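Teleop Kitchen: gallery

April was our month of teaching by hand, and I've been itching to get this page up! The kitchen is a simulated one, built by Jhair Cusi and known to all of us as Baltance. Two robot arms work over one counter, and a person steers both of them through every move so that the software has something to copy later on. No clever planning, no scripts. You pick up the controllers, you do the job, and everything your hands did gets saved.

We call one go from start to finish a "run". In this round we kept 61 runs out of 71. The other ten are still on the drive, and I'd love to look at them properly one day (a few of them are oddly graceful right up to the point where the plate goes flying).

Who drove

Roxana Alvarado, Lợi Huỳnh, Maritza Usuga and me. Four drivers, four completely different styles. Lợi moves in long slow sweeps and hardly ever stops. Roxana goes in quick, pauses above the thing she wants, turns the wrist a touch and then drops straight down on it. You can tell their runs apart from the wrist paths alone, which delighted me far more than it probably should have.

Maritza had never held the controllers before Monday. By teatime she was reaching across with one arm while parking the other well out of the way, and that took me weeks!

What it feels like

Strange at first. Your own hand is in mid-air and the gripper is somewhere over a counter that doesn't exist, and there is no weight to anything. You learn to read the shadows. When the shadow of the fingers slides in to meet the fingers themselves, you are nearly down, and it works so well that Jhair spent two evenings getting the lights right for us.

Plates are my favourite. They're wide and low, and you have to come at the rim from the side you can reach, get one finger over and one under, and then close gently. Squeeze too early and you push the plate along the counter. Wait too long and the wrist tips. When it goes well it feels lovely, like catching a ball without thinking.

The dish rack is the hard one. All those thin rods! The plan for the next round is to set plates into it upright, one arm holding and the other steadying, and Lợi has already begged for first turn.

The picture

Taken from high up, looking down on the counter. Drivers get this view as well as one from each wrist, and most of us end up glancing at the high one more than we expected to.

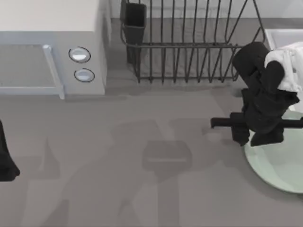

Right arm over the green plate, left gripper just in at the side. Rack and white basin behind.

Next round

Marisol Giraldo is joining us as a driver, and she is left-handed, so I'm very keen to see what her runs do to the balance between the two arms. We'll be trying the Vornholm controllers too, the ones with the softer trigger.

If you'd like a go yourself, write to Roxana and she'll find you a slot. You don't need any practice. Bring a drink and expect your shoulders to ache a bit the morning after.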